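Clurville Commons
September 2, 2018

OK so a few of you asked how the big upstairs hall is coming along, and I said I'd post when I had a minute, and it's Sunday and my coffee is hot, so this is going to be a long one. Get comfortable!

First, for anybody new here: I look after the furniture and the general tidiness of the shared areas in our building. It's a small part of my job on paper and a very large part of my heart. I have opinions about chair legs. You've been warned.

When we took over the upper floor back in April, the seating was a jumble. We had stacking chairs from the old cafeteria, a bench that pinched people, and two loveseats that smelled like a wet dog no matter what I did to them (and I did a LOT to them, baking soda, sunshine, you name it).

What I wanted was somewhere a person could sit down by the glass with a sandwich and feel looked after for half an hour. That was the whole plan. I wrote it on an index card and carried it to every meeting.

So, the lounge chairs. Burgundy, tall curved backs, swivel bases. They came through Salehi, the secondhand office furniture place, and I fell for them in the warehouse before I'd even turned one over to look underneath. The backs come up high enough that you can lean your head and close your eyes a little.

The swivel was a worry, I'll admit. I pictured kids spinning until they turned green. So far it's been grown adults doing the spinning, mostly right after lunch, and good for them.

We tried them in clusters first, facing each other, because that's what all the magazines show. People kept dragging them back around! After 3 weeks of me putting them in circles every morning and finding them in a line every evening, I gave in. They live in a row along the balustrade now, and I have to say it looks lovely from the far end, all those curved backs lined up over the shiny floor.

Now the tables. I went round on purpose. You can scoot one more person in at a round table without anybody getting stuck at a corner, and I've banged my hip on enough corners for one lifetime.

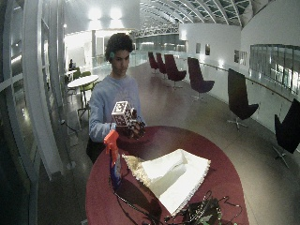 The dark red top was my pick too, and I'd pick it again, but oh my goodness does a glossy table show everything. Fingerprints, crumbs, the ring from your iced tea. If you've ever owned a black car you know exactly what I'm talking about. It also catches the light from overhead, so you can stand at one side, tip your head, and see every smudge from the whole day.

My system, for those who like a system: a light spray, then a soft cloth, going in circles from the middle out, then a second cloth that's completely dry. The second cloth is what gets you the shine. I used to skip it and wonder why everything looked foggy.

I tried the Hiditz polish that a couple of you recommended, and it smells wonderful, but on our tables it left a film that grabbed dust by the next morning. It's gone to live in my own kitchen, where it's doing great things for the cabinet doors. So thank you anyway!

Please spray the cloth and go easy on the tabletop if there's anything plugged in on it. People work at these tables all day long, with laptops and chargers and whatever else they're busy with, and I'd much rather have a smudge than a puddle creeping toward somebody's cord.

Speaking of cords. All I ask is that you tuck your cables in toward the middle of the table and keep them out of the walkway. I have long feet and not a lot of grace.

The floor is the other thing people ask about. Gray, polished, bright as a lake in the mornings. The invoice for the refinishing was $1,684 and I held my breath when I opened it, but I walk across it every day and I haven't regretted a penny. A dry dust mop does most of the work. When it needs a proper wash I use plain warm water and wring the mop until my hands hurt.

Felt pads! I almost forgot felt pads. If you take one thing from this very long ramble, put felt under anything that slides. I bought a big pack of the stick-on Stisteo ones for the old stacking chairs, and the screeching stopped that same day. Two of them have already come off, so I'm gluing those this week.

Still on my list: a coat rack that won't tip over, a couple of plants that can handle a lot of light, and a basket for clean cloths so anybody can wipe up after themselves without having to come find me.

If you've got a plant suggestion, leave it in the replies. Nothing that drops leaves, please, I've only just gotten the floor how I like it. Off to refill my coffee!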